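3.2 How shoppers talk about the snack shelf

When we first sat down with the people of Brustcombe to ask how they choose a snack, we expected short answers, and for the most part we were wrong. Shoppers had a great deal to say. They told us about lunch boxes and long drives, about a grandmother who kept crackers in a sewing tin, about the one flavor the youngest child will eat this month and will surely refuse by November. We have tried to keep as much of that talk as the page limit allows, because it shaped the way we read everything that came later.

The interviews followed the loose guide described in Section 2. Each one began at home, usually at the kitchen table, and moved to the shop only when the person felt ready to go. We asked people to talk as they walked and to stop wherever they would normally stop. Boxed snacks, stood upright with the front panel facing out, drew the longest pauses of the whole trip.

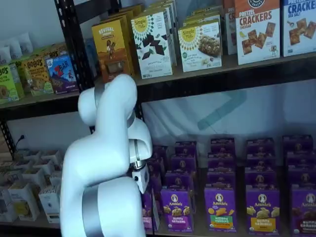 Photo: Mehrangiz Zarei

Color came up early and often. People seldom named a brand first. They said "the green ones" or "the yellow box," and several went on calling a product by its color even after they had picked it up and read the name aloud to us. One mother of four put it very kindly when we asked her to explain: "I know what it's called, dear, I just don't need to." We found this charming, and also useful, as it suggests that a change of package color may cost a regular buyer more effort than a change of name.

Habit was the second large theme. Of the 28 people we spoke with, 15 said they had bought the same boxed snack on their last trip and meant to buy it again. These shoppers were not in a hurry, and they were not bored either -- many described the repeat purchase with real fondness. Earlier work by our group in Parsa, which relied on a mailed survey of 1,000 households, had treated repeat buying as a kind of inattention. After these walks we would put it more gently. A familiar box seems to give people a small rest in the middle of a tiring errand.

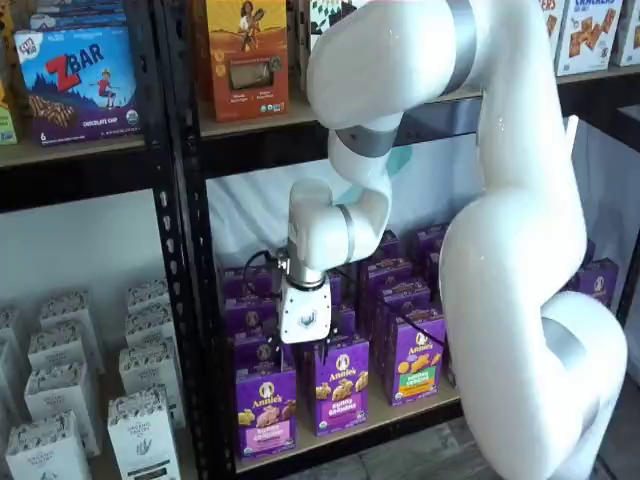
Figure 4. Purple snack boxes on the middle shelf of a black metal unit.

Shelf height mattered less than we had guessed. Shoppers with small children did mention it, mostly with a sigh, and two older participants told us they no longer bother with anything near the floor. Otherwise people looked where they had looked the time before. When a favorite had been moved they were put out, sometimes for the rest of the visit, and one gentleman was still bringing it up when we telephoned him weeks afterward to check his quotations.

Price, which fills so much of the literature, entered the talk late and rather shyly. We return to it in Section 3.3, together with the notes from the Cokier interviews.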